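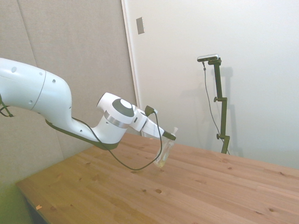 Page last changed: November

I'd been wanting to get inside the Vorkimel demo rooms for ages, so when they opened the doors for an afternoon I drove over to Gokbridge and signed up for the 2 p.m. slot. There were 12 of us in the group, mostly small-shop people like me, and the coffee was better than I expected (the parking was not).

The thing I came for was the Clusis kit. It's a bench package: one white arm, a gripper, a small camera on its own adjustable stand, and the software to tie it all together. They had it on a plain pine table, picking up a clear pump bottle, and I'll admit I stood there way too long. Pump bottles are exactly what I pack at home! The one in the gripper had liquid in it and was hanging at quite a tilt, and I kept looking at the nozzle end, where mine always give me trouble.

My one gripe with the hardware is the cable. It comes off the top of the gripper and droops in a big loop almost down to the wood. I asked about clips, and the answer was that a sleeve set is extra – 6 dollars, so fine, but put it in the box, please.

I liked the camera stand more than I thought I would. It has two clamp knobs and a simple pole, and I could see myself moving it without calling anybody.

Pricing is by the month. The basic plan covers 200 hours of run time, and after that you pay by the hour. I pulled my own numbers when I got home and I'd land at around 207 in a busy month, annoyingly close. They also do a two-week trial, with setup handled by Tiongson, the installer they use in our area. Shipping both ways is on you.

I've put my name down for the trial in the spring. Bring your own bottles if you go, and ask about the sleeve set before you sign.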